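2023-02-13

Home from the Clakis open day, shoes off, tea going cold next to me, and I want to get this down before I forget half of it. 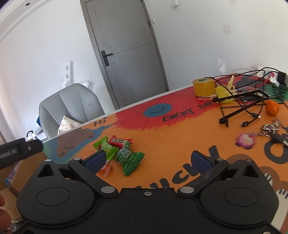
So Yaryna talked me into going. She's been on at me since October to come see what she does all day, and I kept picturing a big hall with yellow arms behind a fence, welding car doors or something. It was nothing like that! The demo I liked best was a person at a table holding a gripper in their hand and picking things up with it, candies mostly. I could have watched for an hour (I think I nearly did, my parking ran over).

Yaryna explained it to me while we stood there. You hold the thing, you squeeze, the two jaws close, and the camera on it records the whole business. Do that enough times and a robot arm can learn from it later. I asked how many is enough and she laughed at me. Her group did 144 pickups last week and the week before that it was 255, and she says that's a slow stretch for them because two people were out sick.

What I loved was how ordinary the table was. Candies in colourful wrappers, a little mandarin, somebody's keys with a glittery pink and white charm, a roll of packing tape, charging cables all over the place. The mat under it all was so loud, orange and red and blue and green, with LUCKY and EVERY DAY across it in cartoon letters. My kitchen table on a bad morning, basically, except for the mat. I want one of those mats.

Then they let visitors try, and of course I put my hand up. It's heavier than I expected! My first go I squeezed way too early and shoved a candy clean off onto the floor. Second go, got it, and I held it up like I'd caught a fish. Antonina Tkachuk, who was running the table, told me to slow down and keep my wrist still, and after that I got the mandarin too, which felt like a real achievement. My thumb is still a bit sore.

After lunch we saw the Fikska sorting line, which was fine, lots of belts and a very long talk about belts. The Baltus room had a queue out the door so we skipped it. Yaryna says I didn't miss much but she would say that, she used to work with them and it ended badly.

Asked her on the way out whether the robot ever drops the candy. All the time, she says. Good, me too.

Must remember: send Yaryna the soup recipe, pay the parking thing, find out where my gray scarf went. I had it on at lunch, so maybe the cafeteria. I'll call them in the morning.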